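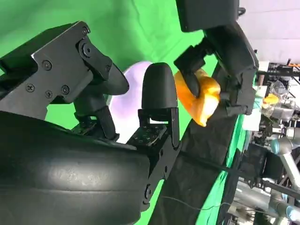
Review: the Fothergill constituency casework package, second edition

Bradley Tapley

Fothergill sells its casework package to councillors and members' offices that have outgrown a shared inbox and a spreadsheet. Our office in Clendimholm has run it since June, alongside the old system for the first month. The ward post is mostly housing, parking and school transport, with a burst of planning letters whenever the Custholm bypass returns to the agenda.

Setup

Import is by CSV. The template has 20 columns, of which the first four are compulsory. Dates must be day first, and any row with a blank postcode is rejected without a line number. We had 53 rejected rows and found them by sorting the file ourselves. The manual covers this in one sentence on page 17.

Logging a case

A new case opens with the constituent's name, address, subject and consent status. Consent cannot be skipped, and the form will not release a letter to an outside body until it is filled in. Subjects can be nested two deep. Attachments are held against the case, so a tenancy agreement sent twice is stored twice.

Search is quick and works on partial surnames. It does not look inside attachments.

Letters

Templates are plain and easy to edit. Merge fields behave, apart from joint names, where the salutation drops the second person. Fothergill's support desk confirmed the fault and suggested typing the line by hand - we do. Replies from departments have to be dragged in from the mail program one at a time.

Reports

The monthly report gives open cases, closed cases and median days to first reply. Ours stood at 73 open when we last ran it. There is no breakdown by polling district, which an elected member will want before any other figure. The Wokport package has one, but charges per user and has weaker consent controls.

Verdict

Sound on record keeping, poor on import, adequate on reports. Offices with one or two caseworkers will manage with the basic licence. Larger ones should ask for a trial with their own data and test joint names first.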